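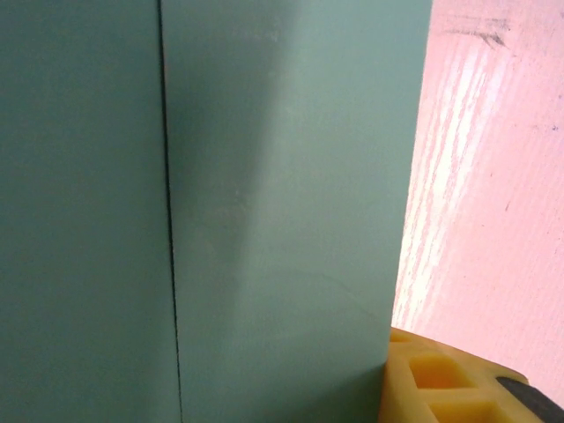

Teal-green finish, close up.

Kirnano Modular Stage Deck
Outdoor and arena hire, sale and installation

The Kirnano deck is the staging system we supply for parades, tattoos, horse shows, civic ceremonies and open-air concerts. It is made for sites where the same platform has to serve more than one event, often with a different layout each day and very little time between them.

Each deck panel locks to the next with a recessed cam fitting worked from above with a single key. No loose bolts are needed between panels. A two-person crew can lift and place a panel by hand, so decks can be laid on grass or sand arenas where a forklift would mark the surface.

Sizes and heights

The standard panel is 1440 mm long. Half panels and corner panels are stocked for stepped fronts, ramps and camera positions. Legs are sold in fixed lengths or as a telescopic set with a screw foot for uneven ground. A full set of 61 panels makes up our Arena Pack, which is the size most show organisers ask for when they need a main platform, a band riser and a presentation dais out of the same load.

Smaller orders are fine. There is no minimum for sale stock. Hire stock has a minimum of one transport cage.

Surface

The top is a phenolic-faced board with a fine grip pattern, suitable for marching boots and dance shoes. Rubber matting is available where horses will cross the deck or stand on it. Please tell us at the time of enquiry if animals will be on the platform, as the leg spacing is different and the load sheet has to be issued again.

Fascias and skirts

Fronts can be closed off with rigid fascia panels or with pleated cloth. Rigid fascias clip to the deck edge and can be changed between a matinee and an evening performance without lifting the stage. Cloth skirts are flame retardant and come with a hook and loop heading. They should be stored dry and on the hanger.

Steps, rails and ramps

Treads, handrails and edge guards all use the same side channel. A ramp kit is available for wheelchair access and for rolling in pianos, drum risers and small floats. Rails must be fitted to any public platform over the height given in the load sheet, and we will not sign off a build without them.

Transport and storage

Panels travel flat in wheeled cages. The cages stack two high when loaded and four high when empty. They fit through a standard double door and will go up a tail lift one at a time. For long-running events we can leave the empty cages with you or take them back to our Drusevley depot until the get-out.

Working with other systems

Kirnano decks can be joined to Fotolier seating tiers with the adaptor bar (part 2592). The bar brings the two floor levels flush and is needed along every shared edge. Adaptors for older Rowlands decks are made to order. Allow four weeks, and send us a photograph of the plate on the underside of the Rowlands panel so we can match the edge profile.

Care

Sweep the deck before lifting and keep grit out of the cam fittings. Use warm water and a mild detergent on the tops. Pressure washers should not be used on the underside. Spare cams, keys and feet are kept in stock and are normally sent out the same day.

Hire periods

Hire is charged by the event week. Additional days are charged pro rata. September is our busiest month for outdoor work and dates go early, so a provisional booking is advised. Provisional bookings are held for 14 days without a deposit.

Prices and load sheet last revised December 2023. Load sheets, CAD blocks and a specimen risk assessment can be sent on request.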